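Keeping yoga gear clean in a small house

2022-07-19

429 shares
6 comments

I teach out of my own front room, which means that by the end of a hot month every mat, strap and bolster I own smells like other people's feet. I've picked up a fair number of tricks over the years, mostly by ruining things first, and since I keep getting asked after class I'm finally writing them down.

Mats first. I wipe mine after every class with a spray bottle of water, a splash of white vinegar and 4 drops of tea tree oil. Shake it every single time, because the oil floats right back up to the top. Spray the cloth and then wipe, both sides, and hang the mat over the shower rail. The vinegar smell goes off in an hour or so. Please don't do this with natural rubber or cork mats (I killed a lovely rubber one with vinegar, it went all crumbly at the corners). Those get plain water with the tiniest bit of dish soap, and they dry in the shade.

Once a month the ordinary foam ones go in the bathtub. Lukewarm water, a small squirt of dish soap, an old washcloth, and no soaking past ten minutes or they drink up half the tub and stay soggy for days. Then comes my favorite part! Lay the mat on a big towel, roll the two up together like a jelly roll and walk up and down on it. You'll be amazed what comes out. My friend Marjatta Nurmi does hers on the back step with the hose, and that's fine too if you have a back step.
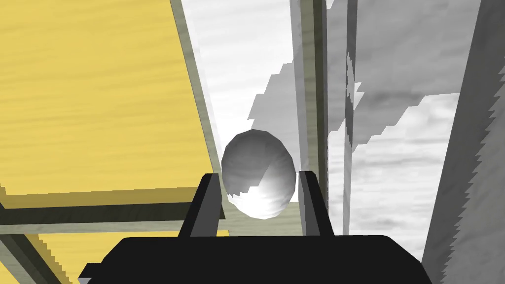 Can you put a yoga mat in the washing machine?

Only if the label says so, and then on cold and gentle with hardly any detergent. Skip the spin if your machine lets you, and never put it in the dryer.

Bolsters are a bigger job. If yours has a zip cover, take it off and wash it inside out on cold. I put it back on while it's the slightest bit damp, because once it's bone dry it seems to shrink just enough to make you swear. The insides I leave alone. On a dry, breezy day they go outside for the afternoon and get a good thump on each side. Buckwheat filling must never get wet, so pour it out onto a clean sheet, air it, and wash only the case. Do the pouring outdoors. I found hulls under the couch from last June.

Straps go in a mesh laundry bag with the buckles tucked inside an old sock, otherwise it sounds like somebody is breaking in. Cotton blankets get washed by themselves with half the usual soap, and I never use fabric softener. It makes them slippery, and a slippery blanket under your shoulders is no fun at all. Cork blocks just want a damp cloth. Foam blocks can go in the tub with the mats, and you squeeze them like a sponge.

Then there's where to put it all. I used to stand the mats in a corner, where they slumped and collected dust at the bottom ends. Now they lie flat on a closet shelf, rolled with the top side out so the ends don't curl up in class. Straps hang from a hook inside the door. Whatever you use, leave the door open for a while after class and don't shut anything away damp, or you'll be fighting mildew by fall. A saucer of baking soda at the back helps with the stale smell, and I swap it out when I remember. 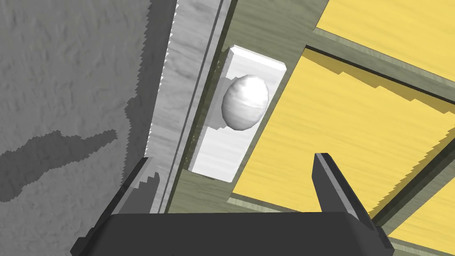

A white cabinet knob on its white backplate.

While you're at it, wipe the knobs and door handles too. Everybody touches them on the way in and out, and I went an embarrassingly long time without thinking of it. Warm soapy water on a well-wrung cloth, then dry them with a towel.

Last thing, for the floor: sweep before class and mop after. Grit gets pressed into the underside of a mat and scratches the boards, as my poor floor can show you. Go easy on floor polish where people practice. Rakiya Oyelaran went sailing across mine in a pair of socks once, and she still brings it up.

Recent posts
Getting candle wax out of a blanket
Sewing your own eye pillows
Quieting a squeaky floorboard before savasana
What I keep in my teaching bag
Washing a wool meditation cushion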